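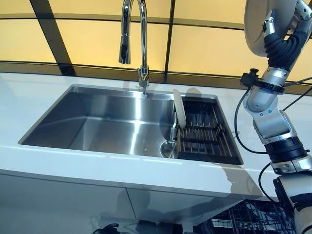 Arm at the right end of the counter, lower short cable loop hanging in front of the dishwasher rack

Clulano Community Help > Arms and Grippers > Cabling

Cable loops catching on the dishwasher rack, and fingers setting off the touch panel
Asked 10 May 2018 | 7 replies, best ones shown first

Hello everyone, and thank you in advance, this board got me through my whole first month with the Lomo arm. We have it set up in our Wirnitz test kitchen, next to the sink, and its main job is opening the dishwasher and unloading onto the drying rack. Two cables run down the outside. The long one is held in a black clamp on an upper segment and loops down to a lower joint, and the short one hangs near the bottom, right about where the dishwasher rack comes out. Every so often that short one hooks a wire and the arm faults. I've tried pulling it tighter, but then it goes stiff when the middle joint turns, and I'm scared of breaking something inside.

My other headache is the door. The fingers have to come over the top edge of it, and the touch buttons are right there on the same strip.
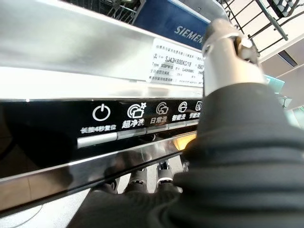
Sometimes a program gets picked on the way past, and then I have to stand there holding the power button for four seconds to reset it before we can go again. Is there a better way to approach it, or do I just cover the panel?

Accepted reply (36 votes)

Welcome! Please don't pull it tighter, you were right to stop. Power down, open the clamp, and move the arm by hand (slowly, with a friend if it's heavy) to the furthest pose it uses at the dishwasher. Leave just enough slack for that pose and a bit more, then close the clamp and take the extra up toward the top. On ours I added a second clamp on the lower segment and the short loop now lies almost flat. Run the whole routine at low speed and watch the cable the entire time, not the gripper! Check the screws on the clamps again after a week or so, mine had worked loose by then.

For the door, come in from above, well to the side of the buttons, and only close the fingers once you're over the edge. Teach one extra waypoint and you should be fine.

Reply (7 votes)

Agree with the above. We also put the Dabbas sleeve over the wrist and I'd say look at that too, it's bulky and ours was what touched the panel, the fingers were never the problem. Took me until June to figure that out. Fold it back or strap it down.

Reply (0 votes)

just tape a piece of card over the buttons, works for me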